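Set-up guide, part 4: Recording the "pack the box" task at home

1.2K shares | 14 comments

This part explains how to record demonstrations of packing small objects into a box with the two hand-held grippers. It supposes that you have finished the calibration in part 3. The method was used in the Irdale study, where 212 demonstrations were enough for a first policy and 741 were used for the final one.

Preparing the place

1. Choose a surface that you can reach from all sides. A table is good. A bed is also allowed, and we recommend to use beds for at least one group of recordings, as the soft surface makes the box move and the policy must learn this.

2. Put the open box on the far side of the surface, with the opening up. It does not need to stand perfectly straight.

3. Put the objects between you and the box. Mix shapes and surfaces: bottles, flat packages, glossy cases. Objects may touch or partly cover one another.

4. Leave the rest of the room as it is. Furniture and patterned fabric in the background are useful for training.

NOTE: Do not use the same order of objects in each demonstration. In Irdale, policies trained with a fixed order often stopped when one object was missing.

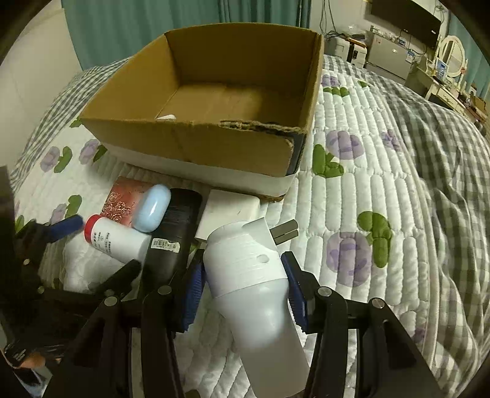 Text: Tamihana documentation group
Updated in November

Recording a demonstration

5. Hold one gripper in each hand. Start the recording and keep both grippers still until you hear the tone.

6. Close the jaws on the object so that both blue pads touch it. For a bottle-shaped object, grip it near the upper part and let the body hang between the jaws.

7. Lift the object, move it over the opening and lower it. Open the jaws only when the object is inside the walls of the box.

8. Use the second gripper for objects on its own side. You can keep it waiting near the next object while the first one is working.

9. When all the objects are in the box, move both grippers back and stop the recording.

CAUTION: Keep your fingers away from the linkage arms when the jaws are closing. They can pinch the skin.

CAUTION: Do not press a gripper against the box to push it. If the box moves too far, stop, delete the recording and begin again from step 2.

Checking the files

10. Open the session in Astonico and look at the tracking score. Recordings below 78 must be repeated. A low score usually comes from fast turning of the wrist.

11. Mark each grasp as "clean" or "corrected". Please keep the corrected ones. When we removed them, the final policy became worse at recovering from a bad grip.

12. Upload the session. The limit for one upload is 2,000 files.

Related pages
Part 3: Calibrating the two grippers
Part 5: Training the first policy in Anis
Changing worn finger pads

This site uses cookies to remember your language. Accept | Settings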